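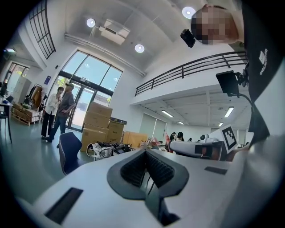 How to light a big room with a high ceiling

High ceilings look lovely in the letting particulars. Then you move in, and it gets dark, and you discover that your bulbs live in a different postcode from your floor.

Start in daylight. Stand in the middle with every light off and see how far in the glass doors get you. Mark the spot where reading becomes guesswork. Everything beyond it needs a lamp of its own.

Next, turn on the ceiling lights and sit down. People judge lighting standing up, with their arms folded, and then spend 6 hours a day in a chair. If a bare light glares at you from where you sit, fit a diffuser or move the chair. The chair is cheaper.

Leave exposed beams and pipes alone if you can. Ours were painted in 2007 and I have found 30 reasons not to repeat it, most of them involving scaffolding. A white ceiling throws light back down nicely, so a wipe with a long duster does more than another coat.

Keep hanging lamps out of the air conditioning's path. A swaying pendant is charming on a boat.

Finally, put the lights on separate switches, door end and far end. Get an electrician for this. Nazar Palamarchuk did ours for roughly 200, including the part where he looked at my wiring and said nothing for a while.

Dust the fittings again in June.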